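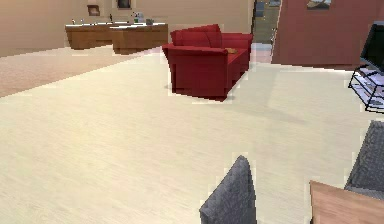
Print | E-mail this page

Search this site Go

Stindwood Recipe Cards: README

Welcome! Stindwood is a collection of typed-up home recipe cards from the town of Hoscombe, and it's a joy to dig around in. There are 1161 cards in the current release, mostly cakes, pickles, soups and stews, with a surprisingly deep bench of things to do with rhubarb. If you like old food writing, or you need short, messy, real instructions to test a parser on, come on in.

What's in the download

cards.csv has one row per card and 14 columns. The ones you'll use most are card_id, title, ingredients_raw, method_raw, yield and notes.

ingredients.csv splits the ingredient lists out, one line each, with quantity and unit pulled apart where we could manage it. "Butter the size of an egg" is still "butter the size of an egg", and we hope it stays that way forever.

names.csv maps 1542 spellings to a standard ingredient name. Baking soda alone has a whole family of them (bicarb, bread soda, b. soda, soda powder), and typing those up was more fun than it should have been.

substitutions.txt is a loose list of swaps written on the cards themselves. Margarine for lard comes up a lot.

How the cards were typed

Every card was typed twice, and the two versions were compared line by line. Where they disagreed we went back to the card. Spelling is kept as written in the _raw columns, so please don't send fixes for "vinager". Crossed-out words are wrapped in square brackets with a leading x, like [x cinnamon]. Notes in the margin go in the notes column, even the rude ones about somebody's sponge.

Oven settings were the hard part. Plenty of cards just say "moderate" or "a good oven", and we left oven_f blank for those. Please don't fill them in with a guess!

A few cards give cups without saying which cup. Those have unit_known set to 0.

Reading the files

Everything is UTF-8 with commas and double quotes. Any spreadsheet will open it, but watch out for fractions: some programs see 1/2 and turn it into a date. Import the quantity column as text and you'll be fine.

If you're working in code, the Tekin loader reads all four files and joins them on card_id:

tekin load stindwood/ --join card_id

It skips blank yields by default. Add --keep-blank if you want them.
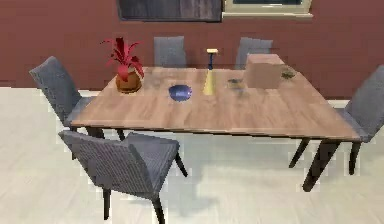

Known problems

- 90 cards have a title and ingredients but no method at all. Some cooks clearly didn't need one.
- Duplicate recipes are kept. There are several near-twins of the ginger loaf, and comparing them is half the fun.
- "Spoon" with no size is stored as spoon, not teaspoon.
- Serving counts are patchy before the Fleteten binder, which starts at card_id F001.

License and credit

Free to use, share and change. Please credit "Stindwood Recipe Cards, Hoscombe" and say which release you used. The next one is planned for December and will add the jam cards.

Print | E-mail this page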